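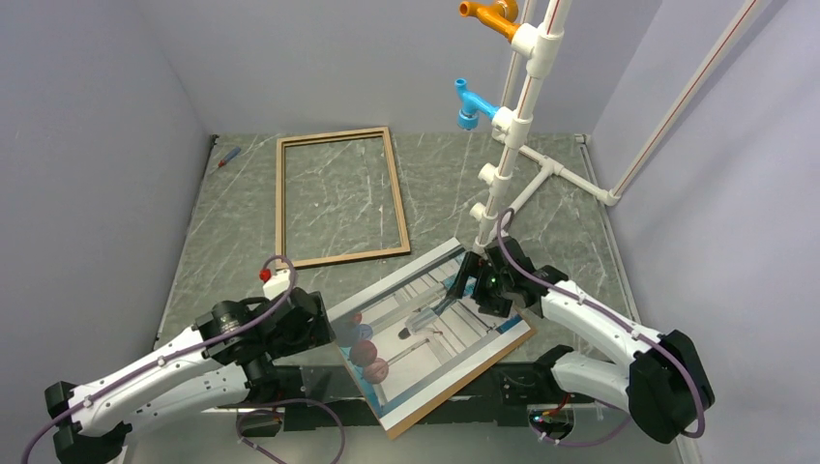
Last modified: September 2021

Flying Nerves: Does Slow Breathing Before Boarding Help?
Project report, Intro to Health Psychology
Ayten Duman

Why I picked this

My aunt has not been on a plane since I was in middle school. She drives two days to see us. She knows the numbers on crashes, she can recite them, and it makes no difference at the gate. So I wanted a topic where knowing the facts is not enough. Also I fly home for the holidays and I hate the takeoff part myself.

Original plan was to compare three methods. Too much for one term. Cut it to 2: slow breathing, and distraction (a word puzzle on paper). Everyone did one or the other.

Background, short version

Fear of flying is not one thing. Some people are scared of crashing, some of being shut in, some of having a panic attack in front of strangers. Heights too, for a few. The books I used mostly agree that avoiding flights keeps the fear going, as you never get to find out that the feeling fades. Breathing exercises are usually taught as one piece of a longer course, with gradual exposure doing most of the work. I only tested the breathing piece so don't read this as a test of the whole treatment.

Slow breathing here means in through the nose for a count of four, out for a count of six, no holding. Long out-breath is the point. I had a version with a hold in the middle, but two people in the trial run said it made them feel like they were short of air, so it was dropped.

Who took part

Students and a few parents, all signed up through the notice in the Arabzadeh building. Everyone had to have flown before and had to say they felt "nervous" or worse about it. Anyone under a doctor's care for panic was asked not to join. Consent forms are in the binder.

I also put a survey online through Flukport, the travel board for students. Got 536 replies, which was way more than I expected and took forever to sort. The survey is only about what people do already when they get nervous. It is not part of the breathing comparision.

What we did

Quiet room, one chair, headphones. Each person listened to a cabin sound recording: doors closing, the safety talk, engines, then a bumpy stretch. Before it started they rated their nerves from 0 to 10. Then the breathing or the puzzle for five minutes. Then the recording. Rated again at the end of the bumpy stretch, and once more after sitting quietly.

Recording came from the Fernia sound library. The first one I tried was too cheerful, had music over it. Changed it before anyone was tested.

I did not measure heart rate. Wanted to, but the only wrist monitor I could borrow kept dropping out and I didn't trust it. So it is all self-report. Big weakness, see below.

What came out

Both groups went up during the bumps. Breathing group went up less on average, by a small amount. Afterward, in the quiet part, the breathing group came down quicker and this was the clearest difference I had. The puzzle group said they forgot about the recording for a while and then a loud noise pulled them right back. One person wrote "fine until the bang, then worse than before." I think that comment is more useful than my averages.

A few people didn't like the breathing at all. Counting made them watch their own body and then they noticed their heart. I should have asked about this on the form and didn't. Had to go by what they wrote in the margins.

Survey results. Most common answer by far was music or a movie. Next was holding on to someone or talking to them. Quite a lot of people said they just grip the armrest and wait. Breathing came up less than I thought it would, and several who had tried it said they only remembered to do it once they were already panicking. That matches the books, where the advice is to practice at home when calm.

Problems

Nobody was on a plane. A chair and headphones is not a plane, you can take the headphones off. People who signed up were probably less scared than people who saw the notice and walked on by. No group that did nothing, so I can't say either method beats just sitting there. And I ran all the sessions and knew who was in which group, which might have come through in how I talked to them.

The write up was supposed to be 2000 words and I'm under. Ran out of time on the Tasturov scale section, so that's gone completely. I had planned to use it in place of the 0 to 10 rating but it needs scoring sheets I didn't get until January, after the sessions were finished.

If I did it again

Teach the breathing a week early and have people practice at home. Add the do-nothing group. Someone else reads out the instructions. Ask what kind of fear it is, crash or closed in or panic, then see if the method matters more for one kind. Shorter survey!! Open boxes were a mistake with that many replies.

My aunt tried the breathing, for what it's worth. She says it's nice. She is still driving.

Rating forms and the survey questions are in the appendix, last two pages of the binder.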